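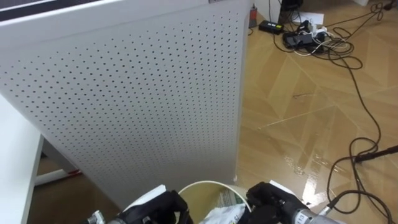 Ticket 974: Rusine wreck map won't load past the first survey line

Status: open, waiting on me

Okay, so I'm the one who puts together the map pages for the Rusine search, the old supply steamer that went down off Laltuvville. We got the new sonar files in August and I've been fighting with them ever since!

What happens: I open the survey in Skesia, the first line draws fine, and then it sits at 29 percent forever. No error, no beep, nothing. I left it going all through lunch and came back to the same number.

Tried so far

1. Restarted Skesia (twice, because I'm hopeful like that). Same thing.

2. Opened last season's files. Those load all the way, so I don't think it's the program.

3. Loaded the new lines one at a time. Lines 1 to 18 are fine on their own, and line 19 is where it hangs.

4. Skipped line 19 and loaded the rest. Whoa, the whole seabed came up, right out to the 70 meter contour!

Update, 4:15 pm: looked inside line 19 in a text editor and the depth column has commas where the other files have periods. I think it was exported on the Simanjuntak, the second boat, with different language settings.

Could someone on the boat side send me a fresh export of that one? I'd rather not fix it by hand, it crosses the spot where we think the stern is.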